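Why does a dog need its nails cut? Good question. Wild dogs run on rock all day and the ground files them down. Pet dogs walk on carpet. So the nails keep growing. And growing.

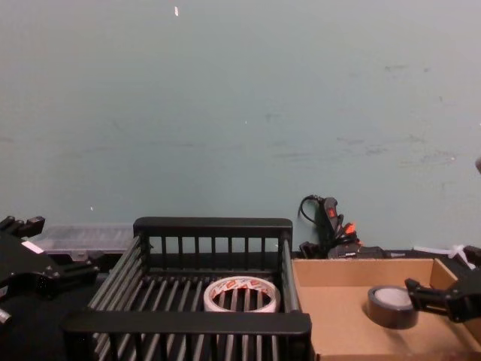 **Brultville, June**

A dog has 4 paws. Long nails push the toes up, so walking hurts. Listen on a hard floor: click click click? Time for a trim.

## What's inside a nail

The outside is hard, like yours. No feeling in it. Inside is a soft pink part called the *quick*. It has blood and nerves, so a cut there stings and bleeds. On white nails you can see the pink. On black nails you cant, so grown-ups snip tiny bits.
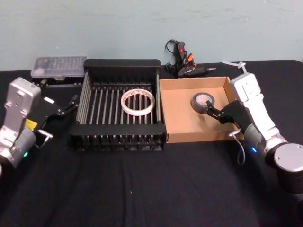
And some dogs have an extra nail up on the side of the leg. It's called a dewclaw. Never touches the ground, so it never wears down. Easy to forget! Check it evry time.

## Your job

- Let the grown-up do the cutting
- Talk softly, hold the treats
- Dog pulls away? Stop. Do 2 nails today and the rest on Wednesday

Next month: why dogs pant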